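The Breakfast Table That Stays Set

I used to eat breakfast standing at the sink, one eye on the clock, crumbs going straight down the drain. Then I moved to Piltomcombe, into a kitchen with one good white wall and just enough room for a table, and I decided that table was going to look like breakfast all day long (even at nine at night, when I'm eating cereal over it).
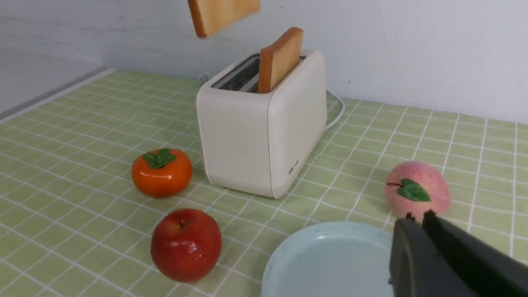

AT HOME

The green came first. I'd been hunting for a tablecloth at the Patness flea market, which opens at 6 in the morning and is picked clean by the time normal people arrive, and I came home with this pale green one with the white grid. It makes everything look like a picnic! I don't iron it, and I've quit feeling bad about that.

Next came the fruit. I know, I know, fake fruit. My grandmother kept a bowl of wax grapes and I swore I'd never be that person, but a shiny red apple on a green cloth makes me happy every single time I walk past. Real ones sit in the fridge, where I forget them. I spent $25 on my decorative collection, and I'd do it again tomorrow. 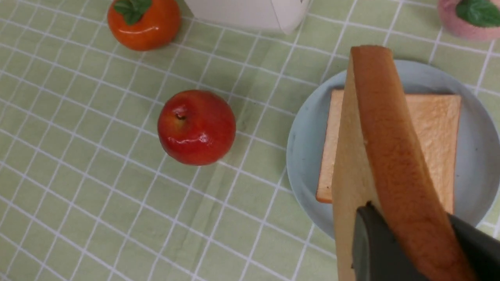 Red apple, green check, and a light blue plate for the toast.

Plates were harder. I had my heart set on a Keten dinner set until I saw the price, $139, and went home to sulk. I'm glad I did, as it happens, because a plain light blue plate is all that toast needs. Anything with a pattern would be fighting that grid.

And then there's the toaster, the one piece that has to earn its spot. I wanted cream, with soft corners, and no chrome to polish. I must have looked at about 300 of them online, in bed, way past midnight. My only advice is to shop for the top as well as the front, as that's the part you're peering into every morning, half awake, waiting on your crust.

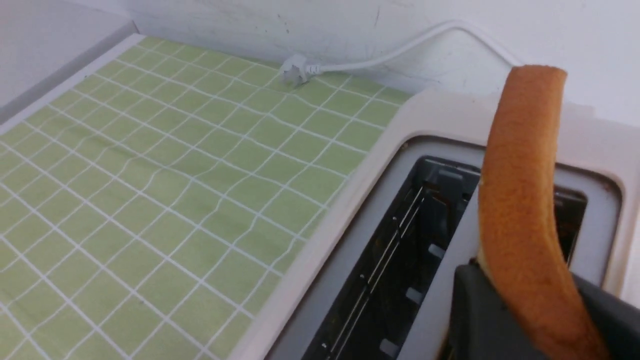 Golden crust over a cream toaster.

My bread comes from Fitzgerald, the bakery down the hill. I ask for the square loaf, sliced, and I like it taken just to golden, then buttered right out to the edges. My sister prefers hers nearly black, so when she visits we toast in shifts and argue about the dial.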